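Striped Textiles Colour Survey - README

Data card for the second release. Please read the section on lighting before you use any of the colour values.

What's in the release

The survey records the stripe sequences of household textiles: sheets, tea towels, blankets, deck chair canvas, pyjama fabric and a few awnings. Each record is one textile. For each one we give the order of the stripes across a full repeat, the width of each stripe in millimetres, a colour name, and a measured colour value where we could get one. There are 1,033 records in this release, of which 291 are bed linen.

The records are in a single comma-separated file, stripes.csv. Stripe sequences sit in their own column as a semicolon-separated list, read from the selvedge inwards. If there was no selvedge left, the list starts at the widest stripe and the column start_rule says "widest" instead of "selvedge".

Columns

record_id - a number, never reused. Gaps are records we withdrew.
item_type - one of the types in types.txt.
fibre - as given on the label. Blank if there was no label. We did no burn tests.
repeat_mm - width of one full repeat, measured flat.
sequence - colour name and width, for example "navy 12; white 4; navy 12; ochre 30".
start_rule - see above.
lab_value - measured colour, one per stripe, same order as the sequence.
wash_state - new, washed or unknown.
source - home, op shop, museum store or maker.
checked_by - initials of the second reader.

Colour names

We use 60 names and no others. The list is in names.txt with a reference value beside each one. Naa Wumbei drew it up after the first release, where readers had been free to type what they liked and we ended up with "sea foam", "seafoam" and "pale aqua" for what was plainly one dye. Mint green covers all of those now. Grey is spelled grey throughout. Orange and red are kept apart even when the stripes touch, and anything between them goes to whichever reference value is closer.

Thin stripes are a problem. Under 3 mm the meter picks up the neighbouring colour, so lab_value is blank for those and the name was chosen by eye.

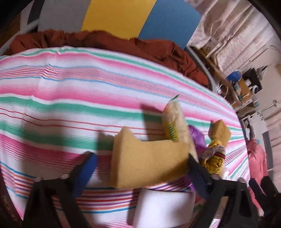 Textiles and Pattern Group, Amarasinghe Centre for Domestic Design

Measuring

Widths were taken with a steel rule on a flat, unstretched piece. Fitted sheets can't be measured on a mattress. The stripes bow towards the edges and the repeat comes out wider at the side than in the middle, so take the sheet off, lay it on a table and smooth it by hand without pulling. Knits were left overnight before measuring.

Lighting

All meter readings from record 292 onwards were taken with the Horitz meter under the same lamp. Earlier readings were taken with a Pumeler unit by a north window, usually before 11 am, and they run slightly blue. We have not corrected them. Tsz-kin Chung remeasured 27 of the earlier textiles with both meters, and the paired values are in paired.csv if you want to work out your own correction. Don't mix early and late readings in one chart without saying so.

Known gaps

Brown and tan stripes are thin on the ground in bed linen and common in blankets. We think that's real, but most of the blankets came from one museum store and it may be down to what they collected.
Awnings are all faded to some degree. Their wash_state is "unknown", which isn't very helpful. A fade column is planned.
Black and very dark navy were confused by two readers in the first release. Kyrylo Kuzmenko has rechecked the tea towels. The pyjama fabric is still to do.
Printed stripes and woven stripes are not told apart.

Changes since the first release

Colour names reduced to the fixed list.
start_rule added.
Duplicate records from the Brudutitz sample books removed - these had been entered once by page and once by swatch.
Widths given in inches on maker's cards converted to millimetres and rounded to the nearest whole number.

Use and credit

Free to use for teaching and research. For anything sold, such as a pattern book or a fabric range, write to us first, as some makers lent cloth on the condition that their sequences weren't reproduced. Those records have "maker" in the source column.

Please credit the group and give the release number. Measuring and second reading by Kojo Aidoo, Kyrylo Kuzmenko, Tsz-kin Chung and Naa Wumbei. Joanne Kettle looks after the file and takes corrections, with the record_id in the subject line. The next release is due in September.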